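Short-Term Lending Through Mobile Applications: Disclosure of Cost to the Borrower

Project report, Department of Business Law
Authors: Oskari Oksanen and Bożena Gajewski

Abstract

The project examined how lending applications present the cost of a short-term loan before the borrower accepts it. Three services were reviewed: Likulden, Avenon and Morik. A questionnaire was distributed to students at the university, and 161 completed forms were returned. The review found that the yearly rate was stated in all three services, but that only Avenon displayed it on the same screen as the button used to accept the loan.

1. Background

Lenders who operate through a mobile application commonly offer small sums for periods of a few weeks. The charge is often expressed as a flat fee. A fee of 2 percent per week may appear modest to a borrower who needs 600 euros until the next payday, yet the same charge carried over a full year exceeds 100 percent of the sum borrowed. Consumer credit rules therefore require that the cost be given as a yearly rate -- a figure that allows one offer to be compared with another.

The authors limited the study to the period between opening the application and accepting the loan. Collection practices were excluded, as the supervisor considered that they required a separate project.
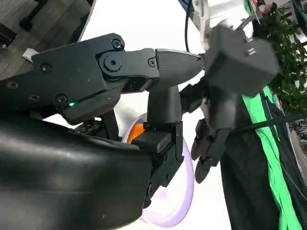 2. Method

Each application was installed on a telephone with no earlier loan history. The authors recorded every screen up to the point of acceptance and withdrew before any contract was made. The recorded screens were then compared with a checklist covering the fee, the yearly rate, the date of repayment, the charge for late payment and the right to withdraw.

The questionnaire asked respondents to read a sample offer from a lender named Đinh and to state the total amount due. Respondents were not asked whether they had taken out loans themselves.

3. Results

Likulden placed the yearly rate in a separate document, opened by a link at the foot of the second screen. Morik showed the rate early in the process but did not repeat it after the borrower had changed the length of the loan. The charge for late payment was the item most difficult to locate -- in Morik it appeared only in the general terms.

Many respondents left the late payment charge out of their answer, including several who had calculated the fee correctly.

4. Limitations

The applications were reviewed in August, and later versions may differ. The respondents were all students, and the results should not be applied to borrowers in general.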